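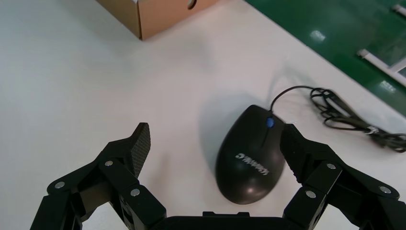
7.4 Gripper stops before closing (fault 13)

Fault 13 means that the fingers were told to close and did not reach either the object or the closed position in the time allowed. The arm holds its position and the fingers stay where they stopped. The status light on the Drudov controller turns amber and the job is paused, not cancelled.

The fault is most often seen with objects that have a cable or cord attached, such as a mouse, a headset or a charger. A loop of cable gets between the finger links and the linkage jams. It can also be caused by one finger touching the object well before the other, or by a loose screw in a finger joint.

CAUTION: The fingers may still be under load after fault 13. Do not put your hand between them until step 4 is complete. Pressing Pause does not remove power from the gripper motor.

To clear the fault:

1. Press the emergency stop on the pendant.

2. Turn the gripper supply switch on the back of the controller to OFF.

3. Wait 30 seconds. The motor driver holds a charge for a short time after switching off.

4. Push the release tab on the gripper base and check that both fingers move freely by hand. If they do not, leave the supply off and go to 7.5.

5. Open the fingers fully. Lift any cable clear of the links. Do not pull it through the joints and do not cut it while it is under tension.

6. Look at both fingertip pads. Replace a pad if the textured face is torn or has started to lift at the corners.

7. Check the joint screws on both fingers with the small hex key supplied. Nip up any that turn, but do not force them.

8. Move the object back to its start position. Coil the spare cable and place it to one side, outside the path of both fingers.

9. Turn the supply switch to ON, release the emergency stop and press Reset. The gripper will open and close once with nothing in it - keep clear while it does this.

10. Set the closing speed to 60 per cent and run the pick once. If it completes, return the speed to your normal setting.

Note: Do not run corded objects above 85 per cent closing speed. The controller will accept a higher value but the fault is much more likely to come back.

Note: If the object is nearer to one finger than the other, correct the pick position in the job file. The fingers close together and will push a light object sideways across a smooth table. This can drag the cable back into the linkage.

If the fault returns

Save the log before you restart the controller, as a restart clears it. Write down the closing speed, the object and which finger stopped first. Send these with the log to Feven Araya at Zamudio service. Units with the older Gusetti motor driver should also be checked for firmware. Versions issued before May report fault 13 when the real cause is low supply voltage - see 7.6.

Do not raise the closing force to get past the fault. This bends the inner links, and bent links are not covered by the warranty.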